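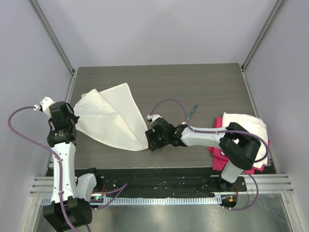
The large cream cloth on the table, with the thicker fold over its left side.

Drorusden linen meeting, August
Present: Bernadette Van Dusen, Tassanee Sitthichai and me, taking the notes (again!)
Started at 10.15

Last time's notes
Agreed, apart from the bit where I wrote that Tassanee had ordered the new pegs. She hadn't, she'd asked me to. I've now ordered them.

Large cloths
We spent far longer on this than I'd planned, so bear with me. Bernadette wants every large cloth folded the same way, in half lengthways and then in half again, with the hems inside. Tassanee prefers the hems outside, as you can check them for fraying without undoing the whole thing, and I must say I was with her on that one. We went back and forth (Bernadette does feel strongly about a visible hem) and settled on hems outside for a trial until the end of the month.

All agreed that creases need smoothing out before the first fold goes in. Once there are four layers you can press as hard as you like and they stay put. Start from the far corners and work towards yourself, please.

I also asked if we could stop putting the large ones on the top shelf. Yes, they're moving down to the second, and the spare pillowcases go up instead.

Small cloths
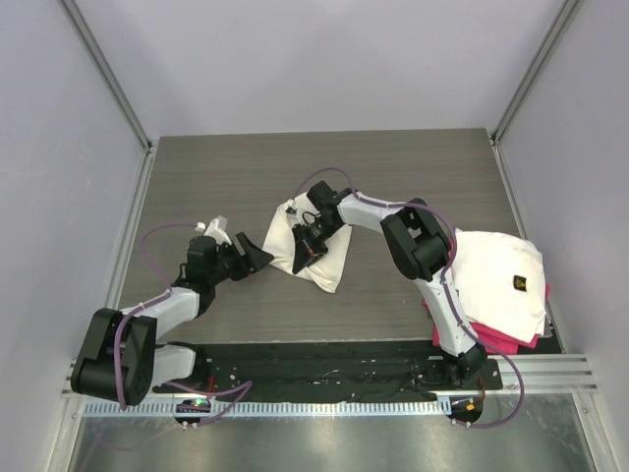

Small cream cloth near the middle of the table, still wrinkled and at an angle.

Tassanee's count came to 1176 small cloths across both cupboards, which made Bernadette put her tea down. We thought it was nearer 1000! So no more buying for now, and I'm to tell Fustell we won't want the autumn order.

Of those, 38 have marks that won't shift. They'll be cut up for dusters, and Tassanee has said she'll do the cutting if someone else finds the good scissors.

Folding: square them up first, straight to the table edge, then quarters. It sounds fussy but a cloth folded on the skew makes the whole pile lean, and we've all had a pile come down on us in that cupboard. Bundles of 8, tied with the cotton tape and not with elastic bands, which leave a mark.

Sukprasert booking
They'd like cream throughout, large and small, delivered by 4 in the afternoon. Bernadette will ring to ask if they want the small ones folded or rolled. I said I hoped folded.

Any other business
The Wendix iron is dripping again. Bernadette is taking it home to have a look.
Lavender bags: Tassanee loves them, I sneeze. Left for next time.

To do
Bernadette: ring Sukprasert, look at the iron
Tassanee: dusters, new shelf labels
Me: Fustell, cotton tape, good scissors

Finished at 11.40. Next meeting in September, and it's my turn to bring the biscuits.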